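**Trincombe Robotics Practice Office** · 27/06/2019

1/ Our revised guidance for tabletop robot arms is now in effect at all Trincombe sites. It replaces the October edition.

2/ Each new task must complete 500 simulated runs before it is moved to hardware. Tasks that involve a second arm require 1,000.

3/ Every contact with the table surface is to be logged. Runs stopped by the operator count as incomplete and must be repeated.

4/ The Brellamar task stands at 471 runs. It will remain in simulation until the requirement is met.

5/ Requests for exceptions should be sent to Jin-sol Hyun in writing. Woo-jin Yeon will reply within 6 working days.
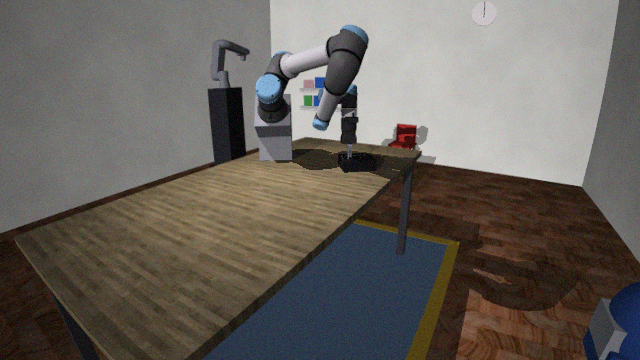 Brellamar task in simulation: gripper lowered at the black tray.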